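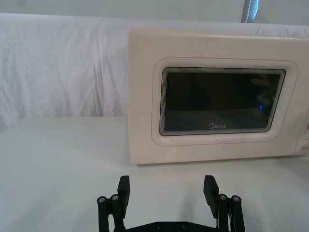 Doucette

Microwave and kettle on one circuit – breaker trips

The breaker for my kitchen counter trips when the microwave and the electric kettle run together. Either one alone is fine. The breaker is marked 20 and feeds 3 outlets. It takes 2 minutes or so of both running before it goes. Would a larger breaker fix this?

Posted February 28, 2022

Skurnow

No. The breaker is sized to the wire. A larger one lets the wire carry more current than it is rated for, and the wire heats up inside the wall.

Add up the load. Read the input watts on the rating label of each appliance – for a microwave, use input and ignore the cooking power, which is lower. Divide the total by 120 to get amps.
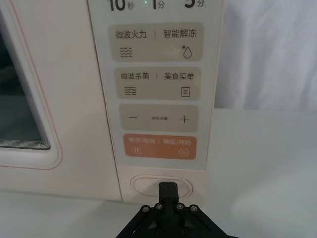

A kettle at 1500 watts draws 12.5 amps by itself. Add a microwave at 1200 watts input and the total is 22.5. A small overload like that trips on heat, so the delay you see is normal. Move the kettle to an outlet on a different circuit, or run them one at a time.

Nolus

had the same thing, got a new breaker, still trips. now I boil water first

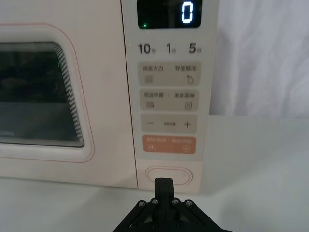
and then do the food. not worth opening the wall for in a rental

Tendon

Check that the refrigerator is not on the same breaker. Switch the breaker off and see what goes dead.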